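03/01/2025

Pouring and scooping, second round. Remigiusz wants the dry goods sheet finished before February so that Rosalie can order for the spring sessions, and there are still gaps in it.

Started with the lentils left over from December. They go through the narrow Grunik funnel if you tap it, but the split ones jam at the neck. Moved them to the wide funnel and had no more trouble. Barley was fine in both. Semolina gets everywhere and I would drop it from the list – Deisy disagrees, she likes it for the sieve work. Left it in with a question mark.

Scales: the small Skorex reads 1799 with the 1800 check weight on it. Timothée had the same reading before the break and wrote it on the lid. Good enough for us. The 100 weight reads true. I have been taring with the scoop on the pan each time, so please do the same if you carry on with the sheet, or the columns won't match.

Portions as they stand:

- lentils: 133 g per scoop, level
- barley: 100 g per scoop, level
- semolina: not settled

The big tub under the bench is marked 2000 and that is grams of barley, not millilitres. Somebody had crossed out the unit. I have relabelled it.

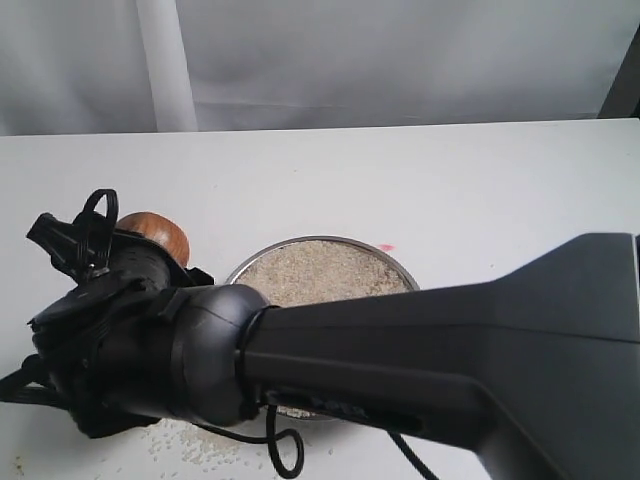 Rice is the one I keep going back to. It costs little and it is pale enough to be a nuisance on our tops. Filled nearly to the brim, as in the round metal dish, it leaves hardly any room for a scoop to go in, and there are loose grains on the white tabletop beside the dish too. I would write the sheet for a dish two thirds full and keep the rim clear. A tray underneath would help with sweeping up. Hervé thinks there is a Huet tray in the store cupboard, bottom shelf, with the jam jars.

Still to do: rice by the level scoop, wide funnel only. Ask Rosalie if Nureck still sell the lids separately. Wash the sieve.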